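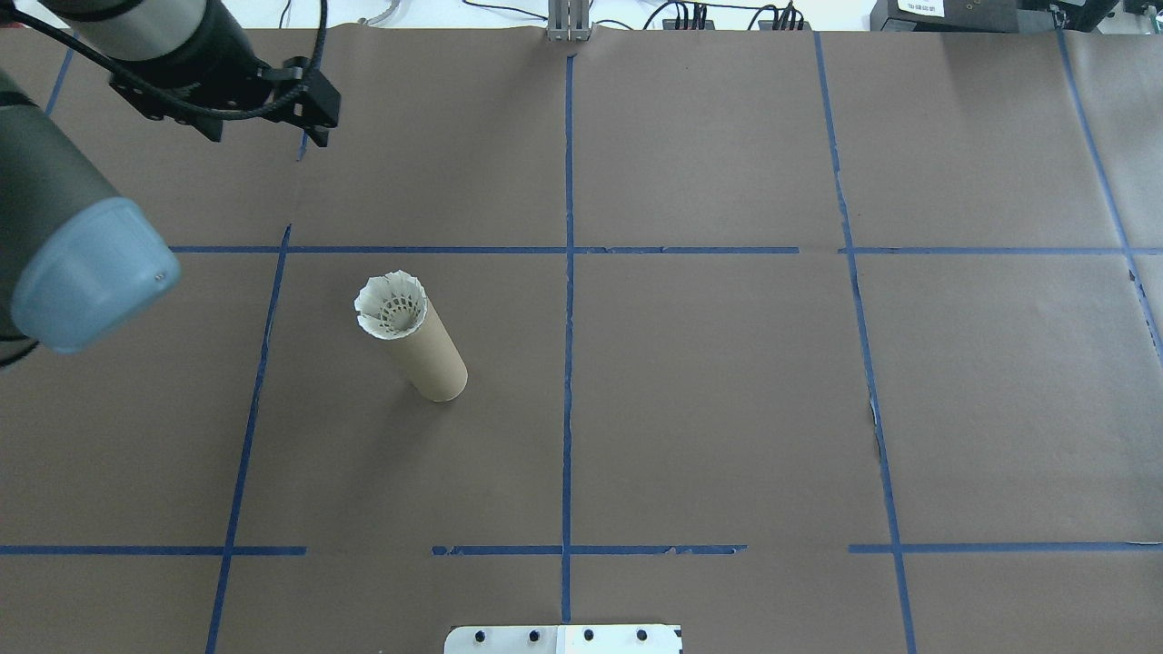 **Notice to Residents of the Karkdale Building, Second Floor**

The Office of Common Rooms wishes to inform residents that the table in the Jusik Room has been covered in brown paper and divided with blue tape. The divisions are to be respected. Residents who have been using the table for meals, mending or correspondence are asked to continue those activities in the Callico Room until further notice.

A cardboard tube has been placed upright on the left side of the table. A shuttlecock rests in the open end of the tube, feathers upward. Neither article is to be removed.

The Office has received 14 letters on this subject and will respond to them together.

It has been asked whether the shuttlecock belongs to the Jabłońska Bequest. It does. The Bequest provided the building with a badminton court, which was never laid, and with 400 shuttlecocks, which were delivered in February and stored in the cellar. After the flood, 200 were found fit for use. Residents borrowed these over the years for purposes the Office did not record. One remains.

It has been asked why the remaining shuttlecock could not be kept in a drawer. The terms of the Bequest require that it be "kept in readiness." The Office sought an opinion on this phrase and was advised that an object in a drawer is stored, and that an object in readiness must be standing, or as near to standing as its nature allows. The tube was then obtained from the mail room.

Several residents have observed that the tube leans. The Office has inspected the tube and agrees that it leans very slightly, toward the upper left as one faces the table. It has not been straightened. The matter of who may straighten it falls between two departments, and each has courteously invited the other to proceed.

It has further been asked what the tape represents. The original plan for the court could not be located. A former resident of the floor, now living by the sea, was kind enough to draw it from memory, and the tape follows that drawing as far as the table permits. The Office is aware that a badminton court does not have a diagonal line at one corner. The former resident was certain of it, and wrote back a second time to say so.

Some of the tape near the bottom of the sheet has torn. It will be replaced when the correct blue has been found.

One letter, unsigned, reported that the shuttlecock could be heard at night. The night porter was instructed to sit in the Jusik Room with the lamp off and to make a report. The report states that the room was quiet, that the paper creaked as the building cooled, and that toward morning the porter had the distinct impression of waiting for someone to serve. The Office has placed this report on file.

Residents wishing to play are reminded that a racket must be supplied by the player. Applications should be left under the door. They will be considered in the order in which they are found.

*Office of Common Rooms, 25 Aug 2022*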